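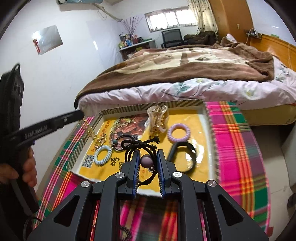 Tarar

A link checker for small hand-made websites. You give it a folder of HTML files, it follows every link between them, and it tells you which ones go nowhere. It does not fix them. It has opinions about them, which you can turn off with --quiet.

Why it exists

Tarar was written for the Pravgate evening class, where people build a site of their own over one term, starting from an empty text file. By week three everybody has a home page. By week four everybody has a second page, and the second page can't find its way back. We got tired of squinting at angle brackets over people's shoulders, so Lanying Kang wrote a script, and then Shufen Mao rewrote the script so it could be read by someone other than Lanying.

What you need

Python 3 and a folder. If your site lives only inside an online site builder, export it first. If your site builder doesn't let you export, Tarar can't help you, though it is sorry.

Running it

Unpack the download, open a terminal in the folder that holds tarar.py, and type:

python3 tarar.py path/to/your/site

The path should point to the folder, and index.html should be sitting in it. A typical complaint reads:

recipes/soup.html, line 16: link to "index.html" finds nothing. Did you mean "../index.html"?

You probably did mean that. The two dots say "go up one folder," and leaving them out accounts for most of what Tarar prints in its life.

Things it catches

Links to files that aren't there, including files that were there until you tidied up.

Capital letters. About.html and about.html are the same file on many home computers and two different files on many web servers. Tarar always sides with the server.

Spaces in file names. These are allowed to exist, technically. You'll get a warning.

Links that start with file:/// or a drive letter. They work beautifully on your own machine and for no other visitor on earth.

Jump links (the ones with a # in them) pointing at an id you renamed or never typed.

Image files and stylesheets, checked the same way as pages.

Things it doesn't catch

Links to other people's websites. An early version tried, and one student's page of bookmarks kept it busy through the whole tea break. Use something else for those.

Links made by JavaScript. Tarar reads the HTML as written and has no idea what your script plans to do later.

Links that work perfectly and go to the wrong page. If "Contact me" opens your essay on tide tables, Tarar considers the matter settled.

Options

--quiet
Drops the suggestions and prints only the file, the line and the broken link.

--skip NAME
Ignores a folder. Handy for the one called "old," and for the one called "old2."

--max N
Stops after N pages. The default is 200. Sites with more than 2000 pages will run, slowly, and we'd gently ask what you are doing with a classroom tool.

--orphans
Lists pages that no other page links to. Some people find this one upsetting.

The practice site

The download includes a folder called fornano, a fake town website for trying things out. It has a bus timetable, a library page, a history section and 105 broken links, all put there on purpose. In class we work through it in pairs, fixing the history section first, where every mistake is the same mistake. The library page is harder. Please don't send us corrections to Fornano. We have had several, all very polite.

Known problems

If a page has an unclosed comment, everything after it is treated as part of the comment, and Tarar reports that the page is fine. Shufen knows.

Line numbers can be off by one in files saved by very old editors.

Accented letters in file names work on some systems and cause sulking on others. A fix was promised in March.

Relation to Toprak

Toprak is the starter template we hand out in the first week: one page, one stylesheet, one folder for pictures. Tarar doesn't need it, and Toprak passes Tarar with no complaints as long as you haven't touched it.

Reporting a bug

Send the exact command you typed, the exact line Tarar printed, and a zip of the smallest site that still goes wrong. "It says my link is broken but it isn't" is welcome as a subject line, but check the capital letters before you press send.

License

Free to use, copy and change. If you teach with it, keep the two authors' names at the top of tarar.py. Lanying would also like you to keep the comment on line 16, but that is a request and has no legal force.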